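Gripper Bench Rules: Frequently Asked Questions

Who can start a fabric run?
Anyone signed off by Sadia Mengal or Bence Kovács. Sign-offs last 6 months.

How hard should the fingers close?
Use the lowest force setting that holds the material. Pleats and folds should be taken at the fingertips, as on the pale blue fabric in the wrist view.

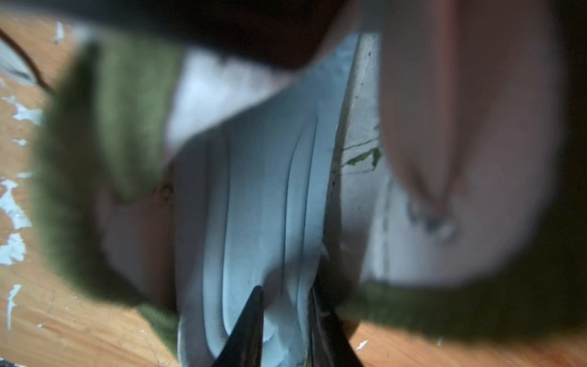
Page last changed: May 6, 2021

Can I reach in while the arm is powered?
No. Press stop, wait for the light on the cabinet to go out, then reach in. This applies to slow speed too.

What if the material snags?
Stop the arm and open the fingers from the panel. Don't pull the cloth free by hand. After three snags in one run, end the run and write it up on form 901.

Do soft materials need their own risk sheet?
Yes, one per material type. Blank sheets are in the Altura folder. Send questions to Amarachi Onuoha.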